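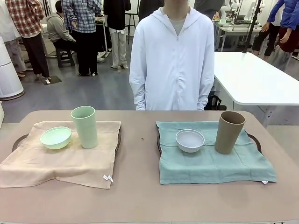 Input Lag on Budget Gamepads: What I Found Out

My project for Kayode Shehu's class started with an argument. My roommate Oluwaseun Ekwueme swore that playing wireless was why he kept losing to me at Hullix, this little 2D fighter we both got way too into. I said he was just slow! So I picked up 2 cheap gamepads, the Kidden and the Hamisberg, and tested them both ways on my PC.

How I did it

I wrote a small logger that flashes the screen and saves the time until the game sees a button press. A solenoid did the pressing (my thumb would have been useless for this). I ended up with 3969 good presses - 877 on the Kidden over USB, 1451 on the Kidden wireless, and the rest on the Hamisberg. The numbers are lopsided because the Hamisberg kept going to sleep on me and I had to throw out whole runs.

What came out

On the Kidden, wired was a bit quicker, but the gap was smaller than one frame of the game. Wireless was jumpier though, with a slow press every so often, and I think that's what Oluwaseun was feeling. The Hamisberg was slower both ways and its d-pad is mushy, so I wouldn't use it for fighters. It's fine for racing.

Still to do

In September I want to rerun everything with the router turned off, and get a longer USB cable. Oluwaseun plays wired now and I still beat him most nights.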